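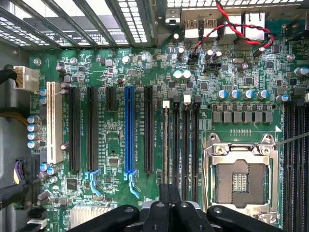

Why does a computer get warm?

Put your hand near the side of a computer that has been working for an hour. Do you feel warm air? The computer is not sick. It is making heat, like your body does when you run.

Where the heat comes from

Everything in a computer works with electricity. Electricity is the movement of very small things called electrons. They travel through metal, and on their way they bump into the tiny parts that the metal is made of. Each bump makes a little bit of heat.

You can try this with your own hands. Rub them together fast and count to twenty. They become warm, yes? The bumping in a wire is a different thing from rubbing, but in both cases movement changes into heat.

One bump is nothing. But a computer chip has a very great number of tiny switches, and they turn on and off many millions of times in one second. All the small heats together make a big heat.

Why too much heat is bad

When you are too hot, you become slow and you want to sit down. A computer does the same! If its chip is too hot, the computer makes itself slower, so that it makes less heat. If this does not help, it can switch itself off to stay safe.

How the heat goes out

Heat always moves from a hot thing to a cooler thing. Engineers use this rule in several ways.

The first way is metal. Heat travels easily through copper and aluminum, so a block of metal is often put on top of the hot chip. It is called a heat sink. Many heat sinks have thin walls, called fins. The fins touch a lot of air, and the heat can pass into the air more quickly.

The second way is a fan. It pushes the warm air away and brings cooler air. This is the soft "whoosh" that you sometimes hear when you play a big game.

The third way is very simple: holes. A computer case often has metal pieces with rows of small holes in them. Air can go through the holes, but your finger cannot, and a coin cannot fall in.

A test with two spoons

My pupil Yannick Courtois liked this test very much. You need a metal spoon, a wooden spoon and a cup of warm water from the tap (not boiling — ask an adult to check it).

Put both spoons in the water and wait one minute. Now touch the two handles. Which one is warmer? The metal one carries the heat up to your fingers faster than the wood does.

Help your computer to stay cool

Put a laptop on a table and not on your bed. A blanket can close the holes, and then the warm air stays inside.

Leave some space behind a big computer.

Ask an adult to clean the dust away from time to time. Dust is like a small coat — nice in January for you, but not for a fan.

Words to remember

Electron: a very small thing that moves in a wire.
Heat sink: a piece of metal that takes heat away.
Fin: a thin wall on a heat sink.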